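Three weeks of folding, and what I changed

The folding set passed 200 episodes this month, so I want to write down where it stands before I forget the details. Most of this is for my own use, but Kwesi Antwi asked how I was doing it and I told him I'd post something.

Quick background for people who came here for the bike posts. I'm collecting demonstrations of a person handling cloth, using a hand-held gripper with a camera on it. The recordings go into a policy that I train on the machine in my closet. The goal is small: pick up a crumpled piece of cloth from a flat surface, find an edge, fold it in half, put it down. I am calling the project Zeria, after the town where my grandmother kept a laundry.

My first plan was to record everything in one long session with one gray dish towel. I got 43 episodes that way before I trained anything. The policy that came out of it would go to the spot where the towel usually was and close on whatever was there. If the towel had moved a hand's width, it closed on air. I had been putting the towel back in nearly the same place every time without noticing. Mathias Zaugg looked at a few of the recordings and spotted it in under a minute.

So I threw those out and started over with some rules. Before each episode the cloth gets dropped from shoulder height and stays how it lands. I switch cloths every ten episodes. I start from a different side of the table each time I switch. If I miss the first grab, I keep recording and try again, and the miss stays in the data.

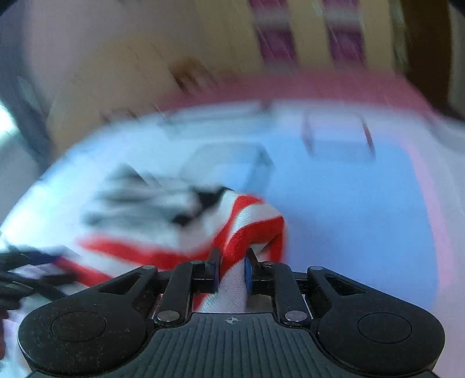 Cloth is harder to get good examples of than the blocks I used last winter. A block has a top and sides and you can say in advance where the fingers should go. With cloth I decide as I go, and I don't always decide the same way twice, which the model then has to average over somehow. What helped was picking one kind of grasp and sticking to it. I pinch a fold, with both blue finger pads closed on it, and I don't try to scoop from underneath or drag with one finger. The white cloth with the red stripes is a good one for this. The stripes bend wherever the fabric bends, so when I review an episode I can tell at a glance what the fold is doing between the pads. A plain cloth gives me much less to go on, and I suspect the same is true for the model, though I haven't tested that properly.

The other thing I had to learn was speed. I move too fast when I'm bored. Fast turns of the wrist blur the background, and the tracking that works out where the gripper was in the room starts to drift. I now play music at a slow tempo and take a break every 20 minutes. It sounds silly but the number of episodes I have to drop has gone way down.

Labeling is minimal. Each episode gets a start, an end, and a yes or no for whether the cloth ended up folded. I tried adding notes on how each grasp went and gave up after one evening. Vsevolod Panasiuk keeps notes like that for his drawer recordings and says he has never gone back to read them.

As for results, I have trained 2 versions since the restart. The first one finds the cloth most of the time, picks it up, and then holds it in the air and doesn't know what to do next. The second one gets to the fold on some tries and lets go too early on others. When I went back through the recordings I saw that I often open the fingers before the cloth has fully settled, so it is copying me. For the next batch I'm going to hold for a full beat before releasing.

I also need more rooms. Everything so far was recorded at home, and I'd like to do a batch at my sister's place in Podalberg in November. Different table, different light, and she has a drawer full of old napkins she says I can use.

If you have done this with heavier fabric, denim or bath towels, I'd like to hear how you handled the weight. My wrist gets tired well before the disk gets full.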